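8 Jun 2021 -- equipment planning, arm cell

Kalkidan wants the October request in early this year, so I spent the morning at the kitchen cell with a notepad and wrote down what we would buy, what we would replace and what we can leave alone. Anitha joined for the second half. Costs are in pounds and come from the last Rollavska quote unless I say otherwise.

**Fingers.** Top of the list again. We have been getting through finger pads faster than the budget line allows. Rollavska sell them in packs, 70 a pack, and one pack should see us to October if we stop lending them to the bench next door. Anitha would like to try a softer pad for rims. Bollorley do one, but their minimum order is 30 sets and I don't want to commit to that before we have had a sample. She is writing to them for two sets.

**Wrist cameras.** Keep. Jayanthi priced a wider lens and I can't make a case for it. What we need to see at the wrist is the object and a bit of the table either side, and we get that now. A spare bracket for each side would be sensible, they are cheap to print. Not going in the request.

**Props.** Went through these properly, because last year they came out of consumables and Hema had to move the money afterwards. Plates and the rack are the main cost. I'd like more variety in the plates: plain white ones, ones with a coloured rim, something with a busy print in the middle. The rack with wire bars stays, it is awkward enough to be useful. Long thin things such as the rolling pin are underrepresented and cost next to nothing, so I've put down a few more.
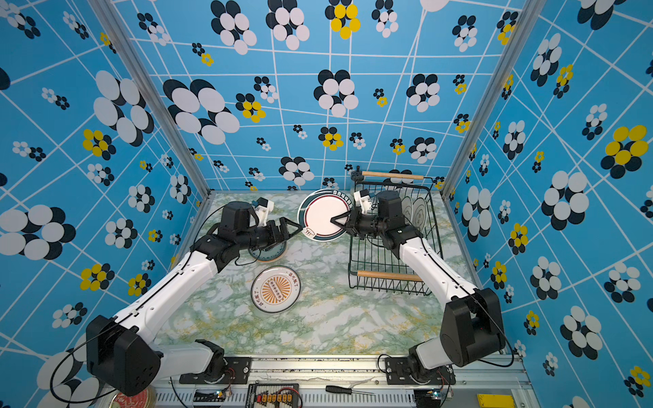
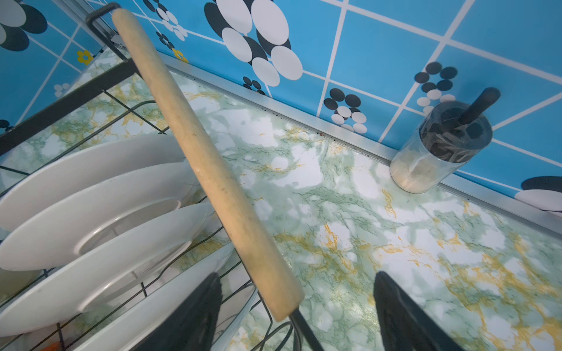

*Kitchen cell, plates and rack (first), rolling pin at the wrist camera (second).*

**Cables.** Both arms still have loops of cable that can drape over whatever is on the table. Clips and sleeving are on the list, enough for both arms and one spare set. Annapurna asked whether we should pay for proper dress packs. I looked at the price and said no for this year. If the clips don't hold by October we can ask again with some evidence.

**Power and boards.** The distribution board is fine where it is, but I would like a cover over it and over the small boards along the front rail. Tools get put down there (me included). Thomas has offcuts of clear sheet in the workshop, so this may cost us only screws and an hour of his time. Ask him before ordering anything.

**Surfaces.** The patterned wall covering and the marble top are both staying. Kalkidan asked for a second set in plain colours so that we can swap. Put down as optional.

**Second cell.** The big question, and not one I can answer from a notepad. Brollstead have offered us the frame parts and mounting plates as a kit for 1,134, arms not included. Lead time is 7 weeks from order. The price is fair, I think, though we would have to find the floor space, and Hema says the sockets on the far wall are already full. Anitha's view is that we should spend the money on keeping one cell running more hours a day. I lean her way, but Kalkidan should decide. I've written it up both ways.

Order of priority as it stands:

1. Finger pads, one pack
2. Cable clips and sleeving
3. Props, as a separate line this time
4. Board covers, if Thomas can't do them
5. Plain wall and table set (optional)
6. Brollstead frame kit (to be discussed)

Still to do:

- Chase Rollavska for a quote with this year's date on it -- the one we have has run out
- Jayanthi to measure the far end of the room and check door width for the kit
- Ask Hema which code props should go under
- Find out if the Brollstead price includes delivery. The email doesn't say.

Draft is in the shared folder. Comments on the page please, the last one got lost in people's inboxes.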